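Point d'avancement, programme Accès aux droits Wilemlow
18 février 2024

Fait vite, version longue avec les comptes définitifs.

Permanences juridiques : 379 personnes reçues depuis novembre, objectif 400. Surtout titres de séjour et regroupement familial. Délais en préfecture toujours pareils, on relance par courrier recommandé quand le rendez-vous ne vient pas. Deux dossiers passés au tribunal, pas encore de retour.

Traduction : guide du locataire dispo en quatre langues, 2000 exemplaires imprimés, 1475 distribués. Le reste part sur Hirwood le mois prochain. Coquille page 6 (numéro de la permanence), corrigée dans le pdf mais pas sur le papier, on met un autocolant. 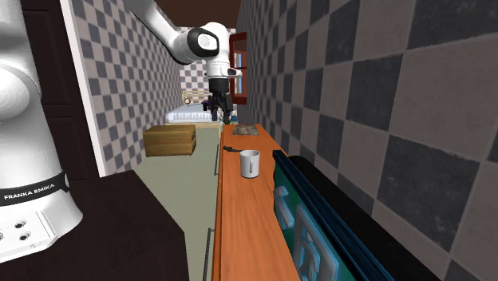
Fondation Orkora – Pôle Droits et citoyenneté

Retard sur les ateliers d'inscription électorale. Salle Ojeda indisponible jusqu'aux vacances, on cherche ailleurs. La mairie annexe a dit oui oralement, rien d'écrit pour l'instant.

Budget : dans les clous sauf interprètes, dépassement à prévoir sur l'arabe et le tigrigna. Demande de transfert depuis la ligne déplacements, formulaire joint. Besoin d'une réponse avant la fin du mois svp, les conventions sont à signé.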